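FOR IMMEDIATE RELEASE

Jimwood Shared Workshop Announces Dina, a Robot Arm That Can Put Away Fruit, Given Time

JIMWOOD, April. The members of the Jimwood shared workshop are pleased to announce Dina, a tabletop robot arm built on evenings and weekends from parts that were either cheap or already in the building. Dina has one job. She picks up a piece of fruit and puts it in a basket. The workshop is aware that people can do this too.

The build began as a way to use up a box of motors and grew, as these things do, until it had its own shelf, its own extension cord and its own line in the workshop budget. Total spending to date is $385, a figure that leaves out coffee and one drill bit that was going to break anyway. The shoulder bracket is on its third version. The first two are hanging above the bench and may be viewed on request by anyone considering a career in brackets.

Dina's control software, named Karagiannis after a vote that ran long, went through most of its early life on a laptop. Members built a simulated table, simulated fruit and a simulated basket, and let the program practice there first. A dropped pear on a computer costs nothing and does not roll under the band saw. The first version of Karagiannis had a firm belief that all fruit was round. It approached bananas with great confidence.

Practice is managed by Zotix, a small scheduling program also written in the workshop, which sets up a new layout, starts the run, and writes down what went wrong. In the latest batch Zotix logged 134 simulated attempts, of which 106 ended with the fruit in the basket. The remainder ended with the fruit somewhere else. The workshop considers this a strong result and would like it noted that the same program managed zero back when the gripper was installed upside down in the model, an arrangement that went unnoticed for longer than we care to print.

The real arm is slower. She currently takes long enough over a single lemon that members have learned to start her and then go find something to sand. Work this spring is going into the wrist, which wobbles, and into the cable that runs along the forearm, which catches on everything including the forearm.

Two views from the simulated table:
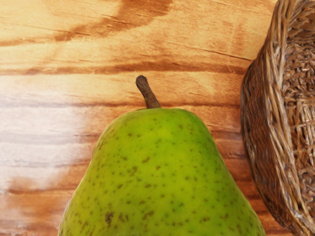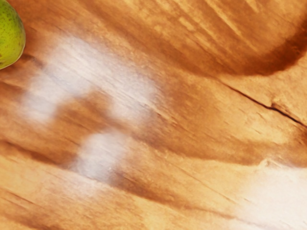
Getting the practice table right has taken more evenings than the arm itself, and opinions in the workshop are divided on whether this was wise. One camp wanted a plain gray box for a table and a green ball for the fruit. The other camp won. That is how Karagiannis came to train on a pear with brown speckles and a proper stem, set beside a woven basket on wood with more grain than any bench we own. The glare on the wood stayed in after some debate, as the workshop has a large south window and Dina will have to live with it. Pale patches of light have fooled her camera before, and on one occasion she tried to pick one up.

Visitors can see the arm at the workshop's open evening in April, starting at 7 p.m. Dina will attempt fruit supplied by the public. Please bring firm fruit. Peaches will be accepted at the owner's risk, and grapes will be politely returned.

The simulated table, the arm drawings and all three shoulder brackets will be shared free of charge with anyone who asks at the front desk and brings something to copy the files onto. Questions about the build are welcome during open hours. Questions about when Dina will be finished should be saved for next year.

About the Jimwood shared workshop: Jimwood is a member-run space with a wood shop, an electronics bench and a kettle. New members are welcome after a short safety tour. Earlier projects include a self-closing gate and a bird feeder that sends email.

###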